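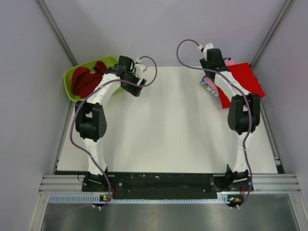
Both arms out toward the back corners. Green basin on the left, pile of cloths on the right.

Folding cell, month four

I said in March that I would write up the folding cell once it had been on the floor long enough to have opinions about. It has now been 16 weeks. These are my own notes, and they are about our floor only. Other sites in the Brivomer group have different layouts and different contracts, and I would not assume much carries over.

Background for anyone who doesn't work in laundry. The Figueiredo plant processes mixed casual wear: staff T-shirts for restaurants, gym towels, children's clothing for a rental service. The flat goods have been mechanized for decades. Sheets go through an ironer and a folder and get touched twice. Small mixed garments are still folded by hand at the finishing tables, and that is where most of the 26 people on our shift spend their time. I was one of them for years before I moved to line support.

The cell is called Iditz in the work orders. Two arms are mounted on the near side of a white table, unfolded goods go in a lime-green basin at the back left, finished pieces stack at the back right. The middle of the table is kept clear for the garment being worked on. The walls are plain gray panels, and I have come to appreciate those. When we tested with the old patterned divider behind the table, the garment detection picked up edges in it.

Throughput. A good hand folder here does a shirt in a few seconds and does not slow down much before lunch. The cell is slower than that on every garment type we run. Its advantage is that it can be left on the late run, from 10 p.m., when the finishing tables are unstaffed. The batch for that run is capped at 500 pieces, and we seldom reach the cap. Management's original slide compared the cell with one folder on one shift. That comparison does not hold on our mix, and to their credit they stopped using it in May.

What changed in the work itself is harder to put in a table.

Presorting went up. Hand folders sort as they go. They pull a piece out of the bin, see that it's inside out or has a torn hem, and deal with it in the same movement. The cell needs somebody to have done that already. We added a presort position at the dryer end, and it is now a rotation of its own. It is not a popular one. You stand at a bin turning sleeves right side out and you never see a finished stack.

Rework changed character. A person who folds badly folds badly in a consistent way, and you can tell them. The cell folds the same shirt well most of the time and then produces one with a sleeve trailing out of the stack. The checker at the end of the line used to sample. Now the checker looks at every piece from the late run, which takes the first part of the morning.
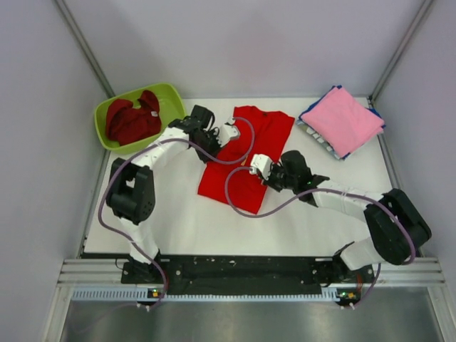 Red T-shirt at the center of the table, one gripper over the neckline area and the other reaching over the lower right. Pink piece on top of the stack.

Shirts are the item I get asked about most. The sleeves are the difficult part. Once they are tucked in and the shirt is long and narrow, the remaining folds are close to what you would do with a towel, and towels were working in the first month. Shirts took until June. Thin knits with a lot of stretch are still excluded and go to the tables. So do hoods, anything with a drawstring, and socks.

Faults. We log them in Istimham, the same system we use for the dryers, and I would have preferred a separate log. The categories don't fit. A double pick (two garments lifted as one) gets entered as a "feed error," which on a dryer means something else, and the monthly report adds them together. I have asked for three new codes. Double pick, failed grasp, and stack collapse would cover most of what we see.

Cables need attention. Each arm has a purple cable running from the wrist down to the base, with enough slack to loop well clear of the link. The slack is needed for wrist rotation. I check at the start of each run that neither loop is lying where a garment will be dragged under it. The check takes less than a minute and was not in the handover document. It is now.

Staffing. The question people send me is whether anyone was let go. No. Two positions that came open in spring were not refilled, and the cell was given as one of the reasons. I think people should say that part out loud, and the plant newsletter did not. The shift is the same size on paper because the presort and checking duties absorbed the hours. Whether it stays that way depends on the next contract.

Pay is a separate problem. Finishing table work carries a piece bonus. Presort does not, and neither does checking the late run. Anyone rotated onto those positions earns less that week for work that exists only because of the cell. There is a proposal to pay the bonus as a shift average. It was raised in April and is still open. In my view it should have been settled before installation, along with the power and the air.

My own job moved the most. I used to spend the day on jammed conveyors and dull cutters. I now spend a large part of it watching garments being folded and writing down what kind of fabric was involved when one goes wrong. Knowing how to fold helps with this. The integrator's technician could read the joint logs faster than I can, but he was surprised to hear that a shirt pulled early from the dryer holds a crease differently from one that finished the cycle. Anyone on the tables could have told him, and I have suggested that for the next cell somebody from the tables sits in on the commissioning from day one.

Open items for the next post: hood handling, the Istimham codes, and the bonus if there is an answer by then.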